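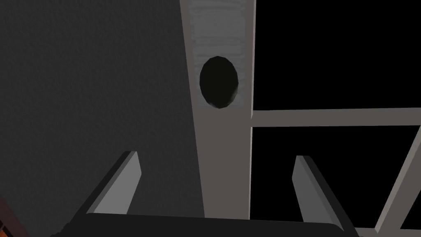

Shared workshop in Stikthorpe opens up its simulated gripper project

STIKTHORPE, March 2025. The members of Drustar, a shared workshop on the old cannery road, are releasing the files for Fasen, a two-finger robot gripper and the simulator that goes with it. The whole package is free to download, change and build at home, and we can't wait to see what people do with it!

Fasen started in a garage. Evanthia Karras wanted an arm that could pick up awkward round parts while she kept both hands on her soldering, and she had already broken two sets of printed fingers by the time she brought the project to our open bench night. Corrado Bellini offered to model the gripper so that the next few ideas could be tried on a screen first. The model grew from there. It now has 74 practice setups, each with its own walls, surfaces and things to grab, and the view is taken from just behind the fingers.

The fingers are flat plates with squared tips. We tried curved ones and hooked ones and a soft pair with a rubber skin (messy), and kept coming back to the plates, which can be cut from scrap with a hand saw and a file. A full set of parts for the gripper fits in a shoebox, and the simulator runs on a plain desktop computer, including the elderly one by our front door. 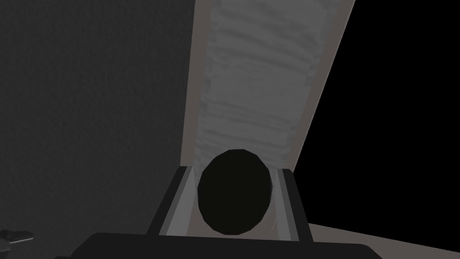 Hye-jin Yeo told us the round shapes were what hooked her, and that she spent most of a weekend changing nothing but the closing speed. She said she would have given up after an hour if every failed grab had meant picking something up off the garage floor. Her settings are in the release under her own name, next to a slower set by Yi-an Hong that we suggest for a first try.

Since October our members have logged 1528 practice grabs in the simulator. 900 of those came from the beginner group, which meets in the back half of the shop and has been wonderful at finding the places where our instructions made no sense. The written guide has been redone from the first page on because of them. It covers cutting the plates, wiring the motor, loading a setup and reading the log, and there is a long section on what to do when the fingers close unevenly.
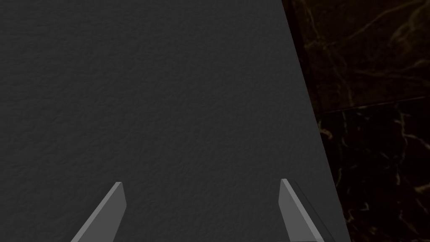

Surfaces took up much of our winter. So-yul Ha rebuilt the material library so that any setup can be dressed differently without touching the rest of the file, and she went at it with real joy. A stippled gray face can now stand right up against near-black marble with gold veins, and the two stay easy to tell apart behind the gray fingers. Plain walls are still the default, and older setups will open as before. The library has room for more, so if you have a countertop or a floor you are fond of, send us a good texture of it.

The release comes in 4 parts: the cutting patterns, the wiring sheet, the simulator and the guide. A follow-up called Bae, with a wrist joint that turns, is being sketched on the shop whiteboard, and anyone who likes gears is welcome to come argue about it.

Drustar is open to visitors on bench nights. Bring a project or just come and look. Files and printed copies of the guide can be requested at the front desk, and questions about Fasen should go to Evanthia Karras or Corrado Bellini at the workshop.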